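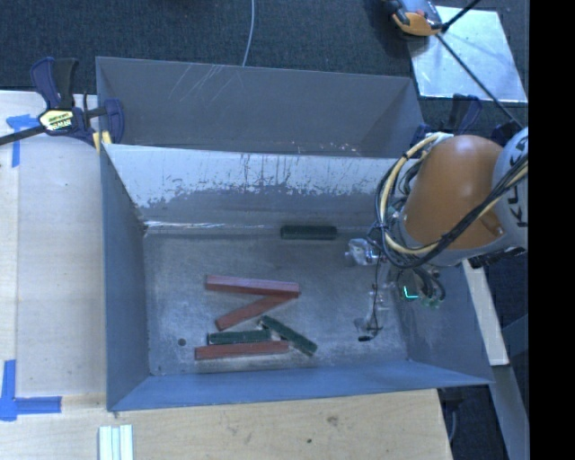 Chapter 5
Sorting, Storing, and the Humble Bin

Anyone who has ever been sent to the garage to find one particular screw knows more about storage than they might suppose. You learn, digging through a coffee can with one finger, that having a thing and being able to lay your hands on it are two very different kinds of wealth, and that is really the subject of the next several weeks of this course. We will begin with the plainest container there is, an open metal bin, and with the plainest contents, a few rectangular blocks in red and dark green. Notice how the blocks have come to rest with most of them gathered toward one part of the floor, two of the red ones meeting in a sideways V, and a single green block off by itself against the rear wall. Each of those positions asks something a little different of whoever has to pick the block up, and we will come back to all of them in the exercises.

Storage people like to talk about "loose" and "placed" goods. Loose goods lie wherever they happened to land (think of potatoes, or the toys in a toy box!), while placed goods have been set down in a chosen spot and facing a chosen way. Placing takes longer going in and saves time coming out, and a good part of running a stockroom is deciding who should spend those minutes, and when.

Our running case in this chapter is the parts room at Skorska, a small maker of garden furniture in the town of Zutham. When the firm moved into its present building, it had 15 open bins and 500 kinds of parts to put in them, and you can imagine the state of things by September. We will follow the room through its first sorting, by color, and then its second, by size, and look at why the second one lasted.

Before you read on, empty a desk drawer or a toolbox onto a table. Sort it once by color and once by use, and write down which items gave you trouble each time. Keep the list handy, for you will want it again in Section 5.2.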